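Speaker notes: "Somebody still has to put the things on the table"
Staff day, Sarnano site, November 18, 2024

SLIDE 1. Title. Leave it up while people find seats. Don't apologise for the font.

Open with the number. 3000 items a day come back through returns at Sarnano, and until August every one of them was picked up, looked at and put somewhere by a person. Wait for the returns team to cheer. If they don't cheer, carry on.

Say who I am: process lead, eleven years at Jarer, four of those on the returns bench before they gave me a lanyard with a different colour. Matters because I'm going to talk about the bench as though I miss it. I miss parts of it.

SLIDE 2. What we were promised. Read out the line from the supplier's offer: "frees your people for higher-value work". Pause. Ask for hands up from anyone who has been given some higher-value work. (In the Leeds version of this talk one hand went up, and he wanted to know where the toilets were.)

SLIDE 3. The work.
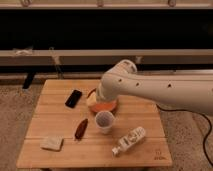
Slide 3: mixed items, one arm, one table.

Points to make here, in any order:
- A phone, a paper cup, a bottle on its side. Returns are like this. There is no such thing as a typical box.
- A new starter sorts a mix like this with half an eye on the clock. The arm needs each kind of thing taught to it, and the teaching is done by people on our payroll.
- So the job has moved. Less lifting, more watching. Some of you love that. Some of you have told me, at length, by the kettle, that you don't.

SLIDE 4. What changed on the rota. Go slowly, this is the one they came for.

34 people on the bench in spring, 34 now. Say it twice. Then say the awkward bit straight after, before someone else does: 18 of them have a new job title and the same pay. "Cell operator" sounds like a prison post and I have raised this. Iyengar, who did the installation, call them "supervisors of the system", which went down well until people asked about supervisor rates.

Sore wrists are down. Sore eyes are up. Breaks used to happen when the cage was empty, and now they happen when the screen says so. I'd put that last one above everything else on the slide, but it doesn't make a good chart.

SLIDE 5. The stoppages log. 2102 entries so far, each typed in by hand, by a human, about the machine that was going to save us the typing. Let that one land. Most entries are two words. My favourite is "sulking again".

Serious point under it: the log is the best thing we own. The Zukix software update came straight out of what operators wrote there, and their names weren't on it. Should have been. Look at the managers' table when saying this.

SLIDE 6. Reach and patience.

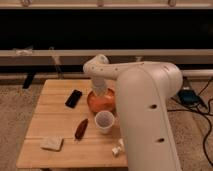 Keisha Mercado told me after the run-through that I make it sound as if the bench and the machine are on opposite sides, when the row she's having is with the targets. The arm never asked her to go faster, she said. A spreadsheet did. I'm keeping that in and reading it out as hers, with her permission.

Follow on from Keisha: targets were set in the week the supplier's own engineers were standing beside the cell. They've gone home. The targets stayed.

SLIDE 7. What I'm asking for.
- Operators in the room when targets are set. In it, on a chair, with a vote.
- Names on fixes.
- Time on the plain bench each week for anyone who wants it. More of you want it than I'd guessed.
- A new job title. Suggestions in the box, clean ones first please.

If running late, skip slide 5 except for "sulking again".

Questions. There will be one about redundancies. The answer is none planned to next August, and I don't know after that. Say the second half as loudly as the first.

Lunch is in the other building. Tell them before the questions, or they'll leave during.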